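Bostdale Sings — progress report to the Skindby Arts Fund, second period

Print this page | E-mail this page | 14 shares | 3 comments
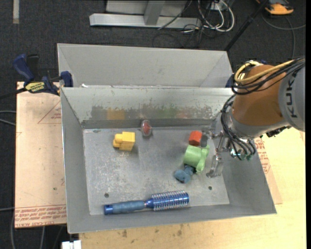
Quick one before the semis, sorry it's a bit late. Figures first, then where we're at with the rounds, then what we need from you.

Money. Grant was $4,000. Spent to end of August: $3,293. Most of that is hall hire and the sound desk, then the backing band for the heats, then printing. Nothing over budget except the desk — the hire company put its rates up between our quote and the first heat and we wore it. Receipts are in the shared folder, the band invoice is still to come in its final form.

Auditions. 38 acts signed up, which is more than we planned for, so we ran the day from 9 am and didn't finish until well after tea. Next year two days, no question. Solo singers mostly, a few duos, one family group doing four-part harmonies who got the biggest cheer of the afternoon. Judges stuck to the scoring sheet. One complaint about song length (an act was faded at the two minute mark, as per the rules) and we've answered it in writing.

Heats. Both done. Jusville heat was the stronger night for crowd, Bostdale the stronger for singing, if you ask me. Audience vote worked better on paper slips than on phones — reception in the Jusville hall is hopeless and half the texts came through after the results were read. Going paper only for the semis and the final. Wildcard went to a country singer who'd missed out by a single point, and she has since picked the hardest song on the list, so good on her.

Theme nights. You asked us to try at least one. Semi one is power ballads, semi two is Aussie pub rock. Had to knock back a couple of song requests becuase of licensing, and the acts took it pretty well. Full song list is with the rights people now.

Mentoring. Slower than promised. Each semi finalist was meant to get two sessions with a vocal coach, so far they've had one. The coach had a fortnight off with a throat infection. Second sessions are booked in and will be finished before the semis, I'll confirm by email when they are.

Streaming. Second heat went out live through Inthanon. Picture fine, sound too quiet for the first two acts, then fixed. Peak of 500 watching, well up on what we put in the application. Comments were friendly on the whole, we turned them off for the under-18s.

Still to do: judges' chairs for the final (the red ones we wanted are gone), a running order that doesnt finish at midnight, a backup for the keyboard player. Prize is sorted — a day's recording time plus a spot at the summer carols in December.

What we need from you: an OK to move the leftover printing money across to sound for the final, and the new version of your logo for the banner. Old one prints fuzzy at that size. If we could have both before the semis that'd be great, the banner people want a week.

Final report and the acquittal form will follow once the last invoices are in.

Print this page | E-mail this page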